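# Paying for the Demonstration, and for the Person Who Gives It

Position essay, Pettigrew Institute for Assembly Work
Prepared by Fitriani Lubis

The Institute has been asked by several member firms to state a view on robot training by demonstration. In this method a person guides the arms by hand, or drives them from a distance with a second set of controls, and the recorded motion is used to teach the machine. Our members build small electrical goods. Their interest is in cables, harnesses and circuit boards, and in the trays that carry them from one bench to the next.
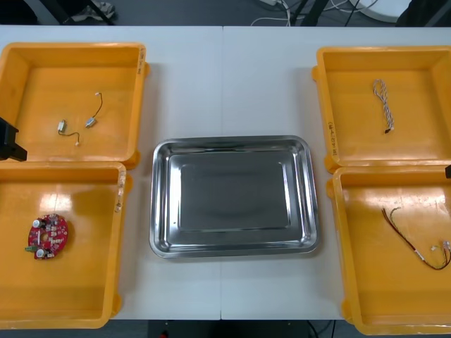
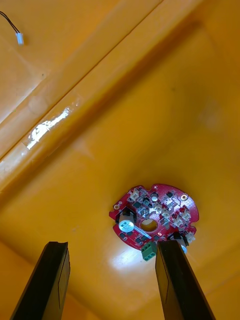
*Kitting parts for small electrical assembly. The round red board is in a yellow tray in both views.*

Our view is that the demonstration should be treated as skilled work, recorded as skilled work and paid as skilled work. At present it is often treated as a form of data entry. Job notices ask for patience and a steady hand and say little else. We believe this is a mistake with practical costs, and that firms will meet those costs later, at a point when they are harder to trace.

Consider what is asked of the person at the controls. A board of the kind shown has connectors standing up across its face and a terminal block at its edge. An assembler with bare fingers knows at once whether she has hold of the board itself or of something soldered to it. The same assembler working through two arms may have only the view from a camera and whatever resistance the controls pass back, and on many systems they pass back none. She must decide where to close the fingers, how far to lower them and when to give up and approach again. Each of those decisions goes into the record. The machine will learn her good ones and her bad ones with equal diligence.

Wires are harder still. A harness does not keep its shape when it is lifted. A short cable with a plug at each end can be taken by the plug or by the wire, and the two choices lead to different trouble at the next step. Experienced assemblers have firm habits in this matter, and those habits differ from plant to plant for sound reasons. A demonstrator who has never worked a bench will develop habits too. They will suit the controls, and may not suit the product.

In January the Institute reviewed 817 recorded demonstrations supplied by Ramimia, a member firm that packs parts kits for lighting and small motors. Every one of them had been marked as a success, meaning that the part had ended up in the correct tray. Two former line supervisors then watched the recordings and noted each case in which they would have corrected a trainee. They marked 37. In most of these the part had been carried by its wire with the connector hanging free. In others a board had been pressed down at one edge before being picked up. Nothing had visibly broken, and the firm's own checks had passed them all.

We do not present 37 as an alarming figure. It is a fair record, and Ramimia deserves credit for allowing outsiders to look. Our concern is with the marking. Success had been defined as the place where the part came to rest, and the people who could have supplied a better definition were working forty feet away on the packing line. They had not been asked.

The Institute therefore recommends the following to member firms:

- Demonstrators should be drawn first from staff who have done the task by hand, and should receive no less than their bench rate while they do it.
- A written handling standard should exist before recording begins. If the firm has one for new hires, that one will do.
- Any demonstrator should be able to discard a recording without giving a reason, and discards should not count against output.
- Sessions at the controls should be limited to 2 hours, with other work between them.

The last of these has drawn the most objection. Feltix, which provides remote-control stations to three of our members, has argued that longer sessions give more consistent motion, and that a person needs time to settle in. There is some truth in the second point. New operators do improve over the first part of a session. Our supervisors also observed that the marked cases gathered toward the end of long sessions, when approaches became shorter and the fingers closed sooner. We accept that this was one firm and one set of recordings. We would welcome a larger study and would change the limit if it showed us to be wrong.

A second objection concerns cost. Bench-rate demonstrators are more expensive than agency staff, and the number of recordings needed for even a simple sorting task is large. Godader, a member that began this work earlier than most, used agency operators for its first collection and line staff for its second. It has told us that the second cost more for each recording and that it kept a larger share of what it recorded. The firm has not released its totals, and we will not guess at them. It has continued with line staff.

There remains the question that members raise in private and seldom in meetings: whether it is right to ask people to teach a machine that may take over part of their work. The Institute does not think a pay rate settles this. Some assemblers at Ramimia were glad to hand over the sorting of short cables, which is tiresome and hard on the eyes. Others declined to take part, and the firm respected that. We hold that refusal must remain open to any worker, without effect on shifts or standing – and that a firm should say plainly, before recording starts, which tasks it intends to move and what the people now doing them will be offered.

We also ask that demonstrators be told what became of their work. At one plant, 4 operators spent most of a season at the controls and learned only by accident that the trained system had been put into use on another floor. They would have liked to see it run. They might also have noticed, sooner than anyone else in the building, where it had picked up their mistakes.

Members who wish to comment on these recommendations, or to offer recordings for review, are invited to write to the Institute's office. Recordings will be held in confidence, and no operator will be identified in anything we publish.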